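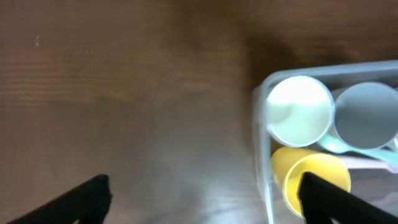
Page 6 of 15

The Cloletti Tableware Loan: Cups and Spoons

Lingyun Qian put the Cloletti loan sets together for playgroups and small parties in the Hasau neighborhood. There are 103 pieces on the shelf list, mostly cups, with spoons and other utensils to go with them. These pages show some of the pieces in their containers, on the table where sets are handed out and checked back in every November.

White, gray-blue and yellow cups in a clear container, with a mint-green spoon and a pale pink utensil. Colors are mixed in each set, so please don't sort them before returning.

Containers stay with their set. The set label goes in the Bratard folder at the desk – leave it there when you borrow.

A translucent container on the wood tabletop, rounded at the corner. This shape stacks well on the lower shelf, but only when the lids are off. 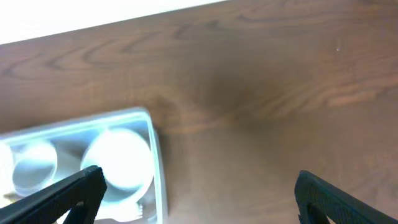 Can the cups go in a dishwasher?
Top rack only, on a normal cycle. The spoons should be washed by hand.

Sets go out for up to 15 days. Pick up and drop off at the Tremblay Street door before 6 in the evening. If a piece is missing, write it on the return slip and we will replace it from the spares. Large utensils and serving bowls are on the next page.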